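Section 7. Slipped grips and false "held" readings
Karnden hand-held gripper, set-up guide. Revised Jun 8, 2021

Read this section before you trust the status light. In April we logged 232 practice picks on cups and tumblers, and 57 ended in a slip. In most of those the light stayed green. Green means the jaws met resistance. It does not mean the cup is in them.

CAUTION: Do not use hot liquids, full cups or glass for any test in this section. Keep fingers out of the linkage while the jaws are moving.

7.1 After a slip

1. Stop the recording and open the jaws fully.
2. Leave the dropped cup where it landed until you have written down which way it was facing.
3. Look at both fingertip pads. Wipe them with a dry cloth. If a pad turns under your thumb, go to 7.3.
4. Push each pivot pin sideways. Any play you can feel is too much.
5. Run the zero routine twice. If the two readings differ, do not average them. Take the tool out of use.

Note: The Clullano software offers a "smart grip" setting that is supposed to correct for worn pads. We saw no change with it on. Leave it off until the zero routine passes.

7.2 Repeat the pick

Set out cups of different shapes on a cloth, some upright and some on their sides. Paper cups lying down are the hard ones, so don't skip them.

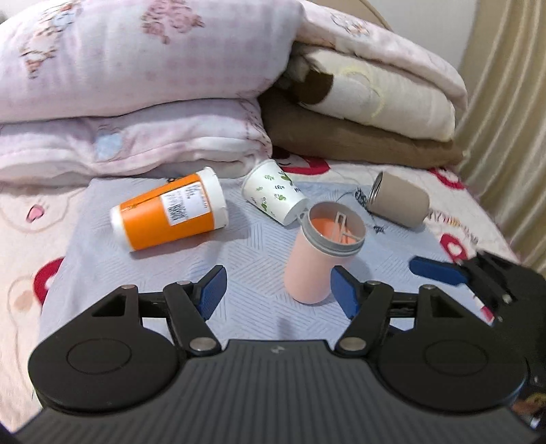
Why does the light stay green after the cup has slipped out?
The sensor reads motor load, and a stiff joint or a folded pad loads the motor just as a cup does.

6. Close slowly on one cup, lift it a hand's width, and hold.
7. Check the grip by eye. Ignore the light.
8. Repeat with the cup turned the other way. A grip that works from one side only counts as a failure.

7.3 Pads

The pad supplier, Nasution, rates a set for 3,000 closures. Ours were slick well before that, so inspect them every 200 and replace both sides together. One new pad facing one old pad pulls the cup crooked.

CAUTION: Never glue a loose pad. It can shear off under load and jam the jaw half closed.

If slips continue with new pads, send the tool and its log to the Ustton service desk. Include the failed picks.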